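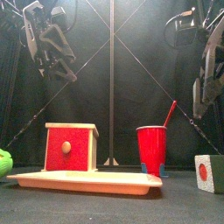
The workspace, with the pole on its stand at the back

Home | Program | Speakers | Slides and Notes | Contact

Filed under: Nutrition & Supplements, Talks

Magnesium: what to tell people who ask
Speaker notes, Antigoni Gavalas

Slide 1. Say hello, thank Li-hua Yuen for the invitation. Questions at the end, but stop me if a word is unclear.

Slide 2. Why magnesium. It is the supplement I get asked about most at the Lesine shop. People come in with leg cramps, poor sleep or constipation and have read that one pill fixes all of them. Ask for a show of hands: who takes it now, who used to.

Slide 3. What it does. The body needs it for muscles, nerves and bone. More than half of what we carry is in the bones. Very little is in the blood, so a normal blood test does not tell you everything. Don't get drawn into testing here, Stelios covers it after the break.

Slide 4. Food first. Pumpkin seeds, almonds, spinach, black beans, whole wheat bread. White flour loses most of its magnesium in milling. Pass the seed packets around now.

Slide 5. The forms. Oxide is cheap and poorly absorbed. Citrate is absorbed better and loosens the bowels. Glycinate is usually easier on the stomach. Read the label for elemental magnesium. A tablet that says 1,000 mg on the front may be giving the weight of the whole compound. Hold up the Saleo bottle and the Drakos bottle and read both back panels out loud. Go slowly, the print on the slide is small.

Slide 6. Cramps and sleep. For ordinary night cramps in older adults, trials have mostly shown little or no benefit over placebo. Pregnancy results are mixed. Sleep studies are small. If someone feels better on a modest dose and has healthy kidneys, I don't argue with them.

Slide 7. Who should ask first. Anyone with kidney disease. Anyone on certain antibiotics or thyroid tablets, which need to be taken at a different time. For levothyroxine the usual gap is 4 hours. Too much from pills means diarrhea first, and very large amounts are dangerous.

Slide 8. Our customer log. Cường kept it through July. We had 24 people ask about magnesium, and 5 of them were already taking it in a multivitamin without knowing. Skip this slide if we are running late.

Slide 9. Reading list and contact details. Anastasia Moschos has the handouts by the door. The Votska slides go up on the site afterward.

Spare slide, only if asked: bath salts. Little good evidence that much gets through the skin. A warm bath is still pleasant.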